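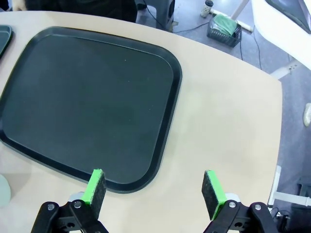
The hospitality subgroup of the Follaten Street Hall users met on June 3, 2026 to settle the matter of the serving trays, carried over from two previous meetings and by now older than some of the biscuits. Apologies were received from the Quezada dance class, who had a rehearsal, and from the ukulele group, who did not say what they had. A large dark grey tray with rounded corners and a raised black rim was on the table throughout, with nothing on it, and several members remarked that it was the tidiest surface in the building. The few pale specks of dust on it were noted and left where they were, pending item 3.

Minutes of the last meeting
Accepted, with one correction. The word "theft" in relation to the sugar bowl is to read "relocation".

1. Size of the trays
The Cukix playgroup said the trays are too big for the kitchen hatch unless tipped, and that tipping has consequences. The Priderero walking club has carried tea on them for years without incident. The playgroup asked to have the incident of last November recorded. It is recorded. After discussion the meeting agreed that full cups go round by the door and empties may come back through the hatch.

2. Purchase of further trays
A quote had been obtained for 20 new trays at $505, delivered. It was asked what we would do with 20 trays. It was answered that the price per tray was very good. It was asked again what we would do with 20 trays. Motion to purchase lost. The hall account stands at $1008, and the meeting felt that spending half of it on something to put cups on would be hard to explain to the people waiting for the back tap to be fixed.

3. Washing and drying
Long item. The dark finish shows every speck, which one side of the table regards as a fault and the other as a useful feature. Agreed that trays are to be wiped with a damp cloth after use and dried with a tea towel, front and back. The blue scourer is not to be used. The person who used the blue scourer was not identified, although there was some looking about.

4. Storage
Trays are currently kept on top of the fridge, behind the urn, and on one occasion in the piano stool. They will now stand on edge in the cupboard left of the sink, where the fondue sets are. The fondue sets will be offered to all user groups. If there are no takers by the next meeting they will be offered again with more feeling.

5. Cups left on tables
Raised by the walking club, as usual. The tables mark easily and the pale wood grain shows rings. Saucers or trays to be used. The meeting did not wish to buy coasters, having seen item 2.

6. Other business
The carpet is due for a clean and quotes are being sought. The urn still whistles. The label on the decaf has come off again and both jars should be treated with suspicion until it is replaced.

Actions
Clear cupboard left of sink: playgroup.
New label for decaf: walking club.
Notice about the scourer, worded politely: dance class, in their absence.

Next meeting after the school holidays, in the small room if the heater is working. Meeting closed at 8:50 pm and tea was served, in cups carried by hand.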